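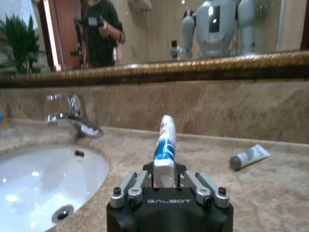
Noemi Cirillo reckons I'm being unfair on the police, and wrote in to say so after my last piece on the Kodthorpe front desk. Officers are stretched, she says, and hardly anyone walks in any more when they can ring 101 or fill in the form.

Fine. Stretched, yes. But have you tried the form? 29 questions before it lets you say what happened. My neighbour gave up at ten and went to bed. Her shed had been emptied overnight, and as far as the figures go it never was.

And that's my trouble with closing the desk. Fewer reports, so the numbers look lovely, so somebody at Zakargate decides we need even less. Visdale lost theirs in January. Next one is 50 minutes on the 442 bus, if it turns up.

Not everyone wants to tell a screen they've been followed home. Some people need a door and a person behind it. Older people, teenagers, anybody whose phone was the thing that got nicked.

I'm not asking for all hours. Two mornings a week and a late one. Use the library, teh back room's got a lock and a kettle. Try it till summer and publish what comes in, all of it, including the moans about parking.

Noemi, come along and sit in on one. I'll save you a chair.

Last updated: 4:10 pm

Related
Kodthorpe front desk: what we know so far
Street lights off at midnight in Visdale
Letters: who answers when you ring 101?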